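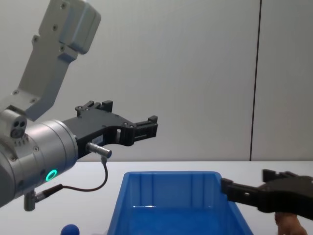 Zolleck's view is that the left arm never lost its hold, that the gripper was told to open and did as it was told, and that we should stop looking at finger pads and start looking at the cable. I disagreed in the morning. By 16.40 I had mostly come round. Notes below so that whoever picks this up in April doesn't repeat the pad tests.

Fault as reported: two-arm bin lift, left gripper opens during the carry with no open command in the task log. Bin drops on the left side and swings on the right gripper. The right arm registers the extra load and goes to protective stop; the left carries on to its waypoint with open fingers. That second part bothers me more than the drop.

Log covers 1,878 lifts since the last clean restart. 13 unexpected opens, all left arm, none on the right. Same gripper model both sides, same firmware, same finger set.

Ruled out so far:

Pads. Swapped left and right pads, fault stayed on the left. Closing force checked on the gauge before and after, no change worth writing down.

Bin. Same blue bin throughout. Tried the spare with the flatter rim for an hour, one open in that time, so the bin is out of it.

Task program. Porka's build and the one before it both show the fault. Diffed the grip section, identical apart from a comment.

Supply voltage at the cabinet. Steady on the meter. Doesn't say much about what arrives at the gripper.

Not ruled out: the tool cable on the left arm. It leaves the plug on the lower side of the gripper, drops, and loops back across the front of the wrist. When the wrist goes past 150 degrees the loop pulls tight and the load goes into the plug body. Looked up the wrist angle for each of the opens. Eleven are past 150. The other two are on the return from it, within a second of the peak.

Bench check: left arm in hold, fingers closed on a test block, cable moved by hand near the plug. Gripper status dropped out twice and came back. On the second the fingers opened. Status light on the wrist stayed green the whole time, so do not use the ring as a sign that the gripper is talking. It reports the arm and nothing else.

What I think happens: contact breaks for a few milliseconds, gripper reboots, and on start-up it runs its homing move, which begins with an open. Arm controller sees the gripper back online and raises no error. The timeout for a missing tool is set to 2,000 ms and the reboot is shorter than that. The value came over with the Prindberg cell configuration and I can find no note of why it was chosen. Have not changed it yet. One thing at a time.

Safety points, to be followed until this is closed:

Hands clear of both grippers when either arm is powered and not in protective stop. Guiding the right gripper onto the rim by hand is allowed in freedrive only, left arm held, second person on the stop button.

No weight in the bin. Empty lifts only.

Lift height kept low. The drop is then an annoyance.

A stop on one arm has to stop the other. At present it doesn't. I had assumed the cell did this, and so had Lockyer, judging by the handover sheet, where the line is ticked. Tick crossed out, sheet amended.

To do:

Replace left tool cable, longer one, routed up along the link with two clips in place of the loop at the front. Check plug for a bent pin while it is off.

Find out whether homing at power-up can be disabled in the gripper settings. Manual is vague. Ask Lockyer.

Wire the stops together and test from both sides, with the arms unloaded, before any further two-arm running.

Log gripper uptime with each lift. A counter that goes back to zero mid-carry would settle the reboot question.

Rerun the wrist sweep with the old cable first, uptime logging on. If it doesn't show a reset the whole theory goes back in the drawer and Zolleck can have the gauge.

17.15: old plug unscrewed. One pin slightly bent, could have been me getting it off. Bagged and labelled, in the top tray. Left arm powered down and tagged.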